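Clandcombe Table Clearing is a student robotics contest held each February. Teams teach a two-armed machine to clear a place setting by recording people doing the chore with hand-held grippers, at a length nobody's mother ever obtained for free. It was founded by Tarcísio Pimentel, a lecturer with strong views on dishes.
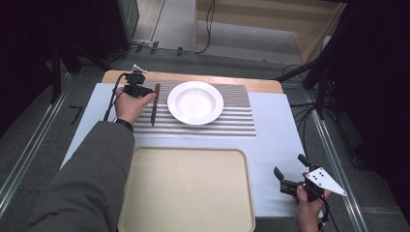
Entries are scored out of 100, with 11 points lost per dropped plate. The 2022 winners, Marinho, submitted 3,029 recordings and finished with one point. Runners-up Bilel finished with none and lodged a protest, which was rejected on 19/10/2022.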